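Folding shirts, and the number I don't believe

Posted in August · 19 comments · 40 shares

I've been putting this post off because I know it will annoy a few people I like. But I've now sat through enough talks about laundry-folding policies that I want to get my complaints down in one place.

The latest one to do the rounds is Birard. If you missed it, Birard is a policy trained on demonstrations collected with hand-held grippers, two at a time, one per hand. The write-up claims a high success rate on shirts and the video is very nice to look at. I spent most of a month trying to get something close to it using Bite, our own training and replay tooling here in Stiltedthorpe, and I have opinions.

First, the word "success". In the write-up a shirt counts as folded if it ends up smaller than a certain area and more or less rectangular. I reran our own logs under that rule and we did great. Then I went through the same runs and asked a simpler question – would I put this in a drawer? – and a good chunk of them fell over. Sleeves bunched up inside, collar bent underneath, one side a hand's width longer than the other. The metric was happy with all of it. If your planner gets rewarded for making a small rectangle, it will make you a small rectangle.

Second, the starting state. Nearly every demo I've seen begins with the shirt already flat. I'm guilty of this too, and I'd like us all to admit how much of the problem that removes. Flattening is where the perception has to work. You have to find a corner in a lump, decide which layer you've got hold of, and recover when you're wrong. Once it's flat, a scripted fold with a decent outline detector gets you a long way, and I know that because I wrote one as a baseline. It took an afternoon. It beat our learned policy on plain shirts for two weeks straight, which was not a fun thing to bring to the group.

On patterned cloth the baseline went to pieces. Checks are rotten for it. The edge detector finds edges everywhere, and if the bedding underneath has a print as well, it can't tell you where the shirt stops. The learned policy coped better there, and I'll give it full credit. I had expected it to be worse.

Third, timing. We had 165 demonstrations in the first batch and I was cheerfully training on all of them before I checked the clock offset between the left and right grippers. In 70 of them the two streams had drifted apart far enough to matter. So the policy was learning that the left hand moves, then a moment later the right hand remembers it's supposed to be helping. I'd blamed the network for that lag. I had even started writing a smoothing layer to hide it. The fix was a sync check in Bite's loader that refuses to open a bad episode, and I'm embarrassed it wasn't in there from the start.

I bring this up because I don't see sync checks mentioned in other people's write-ups either. Maybe everyone does them and finds them too dull to mention. Maybe.

Fourth, and this is the one that will get me emails, I don't think more demos is the answer to everything. The Karatia workshop had a whole afternoon on scaling up collection and hardly a word on what to throw out. When I dropped the unsynced episodes our drawer test improved, with fewer demos than before. I'd like to see somebody publish that curve. I'd also like to see results on a shirt, a bed and a room that weren't in the training set, with the failures left in the video at normal speed.

Where that leaves me: I'm keeping the learned policy for the grasp and the scripted fold for the plain stuff, with a switch between them that I'm not proud of. It's a bit of a kludge and it flickers when the confidence score sits near the threshold. Next job is some hysteresis on that switch, then crumpled starts, which I expect to go badly. I'll post the numbers whatever they look like, using the drawer test and not the rectangle one.

19 comments · 40 shares
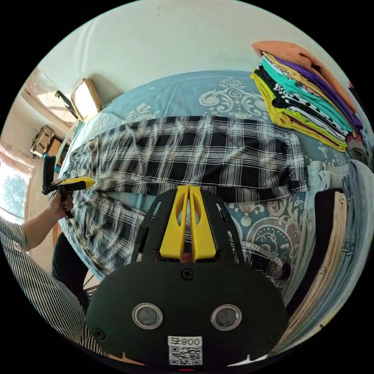 Checked shirt on a printed sheet, a gripper in the left hand and number 008 in the foreground.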